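Wednesday collection meeting, June — my notes

I'm doing the minutes again, so you get them my way. If I've put words in your mouth, mark it up in the shared doc before the next meeting and I'll fix it.

We started a few minutes late while the Rusdale people sorted out their sound. Sinéad Sheehan chaired. Plillolden and Rusdale were both on the call, and Conneely sent written comments, which Sinéad read aloud.

Last meeting's minutes

Accepted with one change. I had written that Rusdale was going to stop recording dish stacking. They are pausing it until the new pads come in. Sorry, Rusdale!

Where we are

The count for the table-clearing set is 410 episodes uploaded, and 233 of those have been through review. That's a bigger gap than any of us wanted. Sinéad asked whether the reviewers were slow or the uploads had bunched up, and the answer was a bit of both (three homes sent everything on the same evening, and the review page sulked for a good while afterward). We agreed to hold off on signing up new homes until review catches up. I grumbled about this a little, as I have a couple of very keen people waiting, but I can see the sense in it.

Scraps and soft trash

This took up most of the hour. The Zurnari policy does nicely with cups and cartons now, and it still goes to pieces over anything floppy. Plillolden's view is that we simply haven't shown it enough kitchen mess. Most of our early clips have one tidy object sitting alone on a table, and real people leave things in piles.

So we put one of the new kitchen recordings up on the shared screen and talked over it for ages. 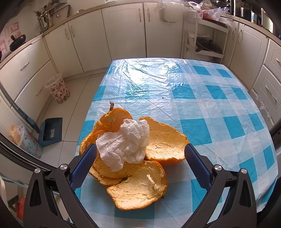
Citrus peel with a tissue on top, fingers open. From the kitchen recordings discussed under this item.

Sinéad liked this one a lot, and so did I. The tissue lies right over where the peels meet, so the policy has to make up its mind: go for the tissue alone, or try to take tissue and peel together? Rusdale wants a separate label for each choice. Conneely's note said to let people do whatever comes naturally and leave the labels alone until we know what they tend to do. We went back and forth, and in the end we sided with Conneely for the next batch, with Rusdale's labels to be tried on a small sample later.

Somebody brought up the glare on the tablecloth and wondered if we ought to be asking for matte surfaces. That got a pretty firm no from Plillolden. Shiny plastic and checks are what folks have on their tables, and a set full of plain gray desks won't help us when the thing goes into a home. I'm with them on that. We'll keep the glare, and I'll take the line about "even lighting" out of the instruction sheet.

There was also a good question about where the trash should go. The sheet says "the nearest bin," and a wastebasket on the floor is a much longer reach than a bowl on the table. We settled on this wording: any bin or bowl is fine, but pick it before you start and stick with it for the whole episode. I'll add a sentence asking people to keep the fingers open at the start, too, as a few clips begin halfway through a grasp and they're a pain to trim.

Failed grasps

Short one. We're keeping them. If a piece slips, the person should just try again and carry on recording. Up to 3 tries, then move to the next piece. Rusdale asked if a dropped tissue counts as a failed try when it lands in the right place by luck — we laughed, and then argued for a surprisingly long time. It goes down as a success with a note.

Pads and spares

The ribbed pads are wearing okay. Fruit peel does leave them sticky, so the sheet will now say to wipe them between sessions with a damp cloth and let them dry. Plillolden has 2 spare sets on the shelf and will mail one to Conneely.

To do

Me: new instruction sheet (lighting line out, bin wording, open fingers, wiping pads).
Sinéad: talk to the reviewers and find out what would speed them up.
Plillolden: mail the pads, and send round the list of floppy items they'd like to see. Tea bags and onion skins were both mentioned.
Rusdale: pick the small sample for the label trial and share it with Conneely first.

Any other business

Conneely would like the meeting moved half an hour later. No objections on the call, so Sinéad will change the invite.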